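Lenik Community Workshop
Open call: regular sellers and one-day sellers for the Vukanbridge Secondhand Market

Posted 10 Oct 2026

Lenik is looking for people to take stalls at the winter season of the Vukanbridge Secondhand Market. The season starts in November and runs for 10 market days. We have space for 80 stalls each day, and most are still open. We also need a small number of paid floor staff, listed further down.

You do not need to be a business. Most of our sellers are clearing out a house, a garage or a kid's bedroom. Some come once and some take the whole season.

Where it is

The market is in the former Gurard bus garage on the river side of Vukanbridge. It is indoors, with a flat concrete floor and two roll-up doors. There is heat, but the doors stay open during load-in, so bring a coat. Restrooms are at the north end. Coffee and hot food are sold by the Nedelcu bakery from their own counter, and sellers get the staff price.

What you can sell

Used household goods, clothes, books, records, tools, toys, games, small furniture, bikes, craft supplies and anything else of that kind. Handmade goods are fine if they take up no more than half of your table.

We do not take live animals, weapons, tobacco, alcohol, medicine, car seats, crib mattresses, or anything under a recall. Food is handled by Nedelcu only. If you have large appliances, write to us first - there is a corner for them but it holds very few.

Brand new stock bought for resale is not accepted. We turned away several applications last season for this, so please read that line again before you apply.

Stall types

Table stall. One table and two chairs, supplied by us. Bring your own cloth if you want one.

Floor stall. A marked space with no table. Good for furniture, bikes and clothing racks. You bring the racks.

Kids' stall. A half table run by a seller aged 8 to 15 with an adult present the whole time. These are free. They go quickly.

Season stall. The same spot on all the market days. You may leave covered goods under your table between market days, at your own risk. The building is locked and alarmed.

We take no cut of your sales. The stall fee is the only charge, and the current rates are sent with your application form. If the fee is a problem, say so on the form and we will work something out. It is not passed on to anyone outside the office.

How a market day works

Load-in is early, in two waves. Your wave is printed on your stall slip. Cars come in by the east door, unload, and go straight out to the lot across the street. Please don't set up while your car is still inside. That one thing held up the whole line more than once last year.

Doors open to the public after the floor walk, when one of us checks that the aisles are clear. Early buyers are not let in, including friends of sellers. Once the doors are open you are free to run your table as you like. Prices are up to you. Most buyers expect to bargain a little.

Bring small bills. There is a change desk near the entrance but it runs low by midday. Many sellers also use a phone payment app, and the signal in the building is fine except in the back two rows.

At closing, take everything home or put it in the donation cage. Items left on the floor are a cost to us, and sellers who leave them are not invited back.

Paid floor staff

We are hiring a few people for the season, for full market days with a paid lunch break. The work is directing cars, moving tables, walking the aisles, running the donation cage and sweeping up. You should be able to lift a folding table with one other person and be on your feet most of the day. No experience needed. You must be 18 or over. Another language besides English is useful but not required.

We also need one person for the sorting room. That job is two afternoons a week between market days. You would go through what was donated, set aside what can be sold on our own table, and box the rest for the county reuse center. It suits someone patient who doesn't mind small mixed lots: tins of odds and ends, loose puzzle pieces, jewelry in knots, toy parts. 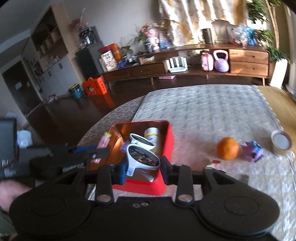
Can I sell mixed boxes of small toys without sorting them?
Mixed boxes are allowed as long as you have checked them for batteries, broken glass and anything sharp, and the price is marked on the box.

Do I have to stay until closing?
If you sell out you can leave, but your car can't come back inside until the public has gone. You will need to carry your things out by the side door.

Can I share a stall?
Two households can share one stall. Put both names on the form.

Last season

Our best day brought in 2,000 visitors. A normal day is a good deal quieter, and bad weather cuts it further. We mention it so that new sellers plan sensibly. Clothes and kitchen things sell steadily all season. Books are slow until the week before the holidays.

How to apply

Ask for a form at the Lenik front desk or by mail. Fill in one form per stall. Tell us which days you want, which stall type, and in a line or two what you plan to sell. Photos are not needed. Season stalls are offered first to last year's season sellers and then in the order forms come in.

For staff jobs, send a short letter with your name, phone number, the days you are free and any work you have done before - paid or not. A résumé is fine but we don't ask for one.

Stall questions go to Raluca Preda, market office. Job questions go to Noboru Hirose, floor manager. Both are at the Lenik front desk on weekday afternoons.

We reply to every form, usually within a week. If you have not heard from us by then, please call, as handwritten email addresses are sometimes hard to read.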